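## 4. Planning and Cost of the Cloth-Handling Cell

### 4.1 Scope of the purchase

The cell discussed in this section was bought to support the study of garment folding that the earlier sections describe. When we prepared the first budget, we had experience with one industrial arm only, and that arm was already installed when our group received the laboratory. We had therefore never planned a purchase of this kind from the beginning. In this section we report how the money was divided, which items we forgot, and what we would advise a group of similar size to do. We believe this is useful, as papers on cloth manipulation report the success of the method in much detail, but the reader seldom learns what had to be ordered before the first trial could be made.

The plan was written in June and was revised two times before the orders were placed. The final version is dated 29th September. Between the first and the final version the total did not change much, but the division between the items changed strongly. The arms became a smaller part of the total, and the structure, the spare parts and the consumables became a larger part. We come back to this point in Section 4.4.

All prices below are given in budget units, where 981 units is the complete amount granted for the equipment. We chose this form of reporting for two reasons. The prices of small arms move quickly, and a number in currency would be old before the paper is read. Also, some of our suppliers gave us an education price which another group may not receive. The share of each item in the total is, in our opinion, more stable than the price itself.

### 4.2 Requirements

We started from the task and wrote down what it asks of the equipment. Folding a shirt or a towel asks for little force. It asks for reach over the whole garment, for two grippers that can work near each other without collision, and for a surface on which cloth can slide. It does not ask for high accuracy. A position error of a few millimeters is usually lost in the softness of the fabric.

From this we concluded that two light arms would serve us better than a single arm of higher quality. Three suppliers were asked for an offer. Irnunwood offered a pair of arms already calibrated to each other, with a service contract. Kisia offered arms as a kit of parts, without the contract. Ansari offered only a single arm with a longer reach, and we asked them mainly to have a point of comparison.

The offer from Irnunwood was the most comfortable. It would have used nearly the complete grant, and after it no money would have remained for the table, the cameras or the garments. The offer from Kisia for the pair was 400 units. We took this offer, and we accepted that the assembly work would be done by ourselves. The hours of this work do not appear in the budget, and we consider this to be a weakness of our accounting. A group which must pay for its technical staff by the hour should add them.

### 4.3 Layout and structure

Small arms can be fixed to almost any table, and our first plan had no budget line for the structure at all. We had assumed that a laboratory bench from the storage room would be sufficient. After some discussion we changed this and ordered a dedicated frame with walls from Brellex, who also cut the profiles to length. Figure 1 shows the cell during work on a cloth.

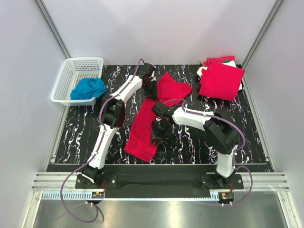

**Figure 1.** The two-arm cell with a red cloth on the work surface.

The structure was the item for which our first estimate was the most wrong. A frame of this type is sold by the meter, and the profiles alone look cheap in a catalog. The cost grows with the brackets, the bolts, the panels and the cutting. The grooved aluminum rails along the front and the vertical profiles at the back corners could all be entered in the order as one type of material, but the pale grey walls on three sides needed a separate order with a separate delivery charge. The long base plate which carries both arms side by side was also missing from the first plan. It is a simple part, yet it decides the distance between the two shoulders, and we recommend that its drawing is finished before any other part of the structure is ordered. In our case the drawing was corrected after the order, and the plate had to be paid for again.

The walls deserve a short comment, as a reviewer of our internal plan asked to remove them. They hold no load that matters for the task. Their purpose is to give a plain background for the cameras and to keep the activity of the room out of the view. We estimated that repeating the recordings with a changed background would cost us more than the panels, and they remained in the plan.

The work surface was chosen late and with too little care. We looked at the price and at the size, and we did not think enough about appearance. The glossy black surface with white marbled lines gives a pattern which a segmentation method must learn to ignore, and its gloss can bring reflections from the lamps. For some research questions this is welcome, since a method that works on such a surface may be less dependent on a clean background. For a group that wants the simplest conditions, a matte surface in a single color should be written into the order explicitly. The difference in price is very small.

### 4.4 Items that are easy to forget

The arms, the frame and the cameras are large items, and they receive attention. The small items gave us more trouble. They were ordered one after another, often with express delivery, and the sum was not visible to us until the end of the first budget period. It reached 94 units, for which the first plan had reserved nothing.

The main groups of small items were the following.

- **Cables and cable fixing.** The cables supplied with the arms were too short for our layout. Longer ones had to be bought, together with clips to hold them along the links. A cable which hangs freely can catch on the other arm, and it can also pull on its connector at each movement.
- **Spare fingers and motors.** We recommend to buy 4 sets of gripper fingers with the arms. The fingers press into the fabric and against the table many times in a day, and we regard them as a consumable.
- **Garments.** We had counted on donated clothes. They were different in size and in wear, and it was not possible to replace a damaged piece with an equal one. We now buy each garment in several copies, in plain colors.
- **Storage inside the reach of the arms.** A task that begins with taking a cloth out of a container, or that ends with a stack, needs space for both on the table. A mesh basket costs almost nothing, but the place it occupies must be included when the size of the table is decided.

The last point had an effect on the budget larger than the price of the object suggests. With a basket in one back corner and a stack of folded clothes in the other, the free area for the folding itself is reduced to the center and the front of the table. Our first drawing considered only the garment when it is spread flat. A table of that size would have been too small for the complete sequence, and the larger one made also the frame and the walls more expensive.

### 4.5 Division of the budget

In the final plan the arms remained the largest single item. The frame, the walls, the base plate and the work surface together formed the second item. The cameras and the computer followed, and after them came the small items of Section 4.4. What was left was kept as a reserve for repairs.

In the first plan we had no reserve. The funding office advised against it, with the argument that money without a named purpose is often removed at the review. We solved this by naming it as replacement motors and electronics, and in this form it was accepted without further questions. We would advise other groups to use the same wording from the start and to attach a price list of the parts.

We also recommend to divide the order in time. The arms should come first and should be tested on a temporary support, with the frame ordered only after the reach has been measured on the real hardware. We did the opposite, in order to use the delivery time of the arms, and the second base plate was the result. The saving in time was smaller than we had expected, as the arms could not be mounted until the corrected plate arrived.

### 4.6 Limits of this report

Our numbers come from a single cell in a single laboratory. The running costs after the first budget period are not included, and neither is the floor space, which our institution does not charge to the projects. The offer from Kisia may not be available in the same form to other groups. We did not buy the pair from Irnunwood, so we cannot say if its service contract would have reduced the cost of repairs enough to justify the higher price. A second cell is planned with the same arms and a matte surface, and its orders will be recorded by item from the first day, including the hours of assembly.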